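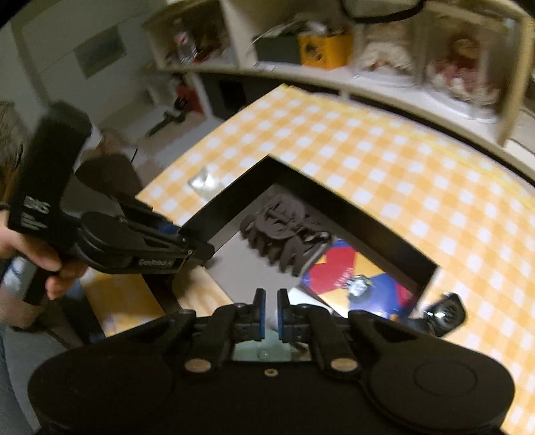
Checkered tablecloth, yellow-orange and white, with an open black box on it.

Pavier Recipe Ratings, data card

1,303 recipes scored by readers of the Illine newsletter. The signup page promised 3,000. Treat any claim about "what home cooks like" with suspicion – these are people who chose to fill in a form.

Fields: title, minutes, servings, score (1 to 5).

Known problems: cooking times come from the recipe authors, and I don't believe most of them. Onions do not brown in five minutes. 300 rows have no score. Do not fill them with the average.

Last updated Saturday, November 17, 2018.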